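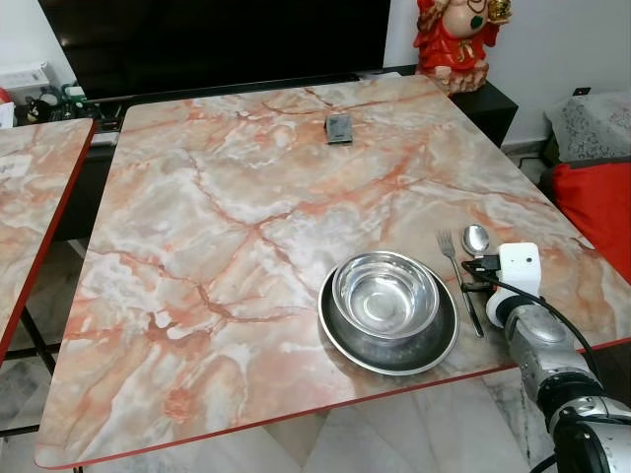 KIDS' CORNER > HOW THINGS WORK AT HOME

Why Doesn't Your Spoon Rust?

By the Ultulum Kids Desk
May 2, 2018

Search this site Go

Leave an old iron nail out in the rain and it turns orange and crumbly. That's rust! Iron joins up with oxygen from the air and water, and slowly the metal gets eaten away. So how can a stainless-steel spoon get washed day after day and still shine?

Steel is mostly iron, so you'd think it would rust too. But people who make stainless steel melt in another metal called chromium, and chromium is amazing. It grabs oxygen from the air and makes a super thin skin all over the steel (way too thin to see!) that keeps the water away from the iron. Scratch the skin and it grows back by itself!

That's why whole table settings are made of it: plate, bowl, fork and spoon. A deep bowl can sit right inside a wide plate, which is handy for soup, and the plate catches the drips. Look how the shiny bowl picks up light from the room, almost like a mirror. The plate has a darker, scuffed middle. Scuffs like those don't stop the steel from doing its job.

TRY IT: THE UPSIDE-DOWN FACE

Hold a clean, shiny spoon in front of you and look into the hollow side. You're upside down! Now flip the spoon over. You're right side up again, with a really big nose. The hollow side bends light inward and the bulging side spreads it out. Try moving the spoon closer and farther away, and then try a bowl. What happens to your face near the rim?

Contact us | © Ultulum Kids | Back to top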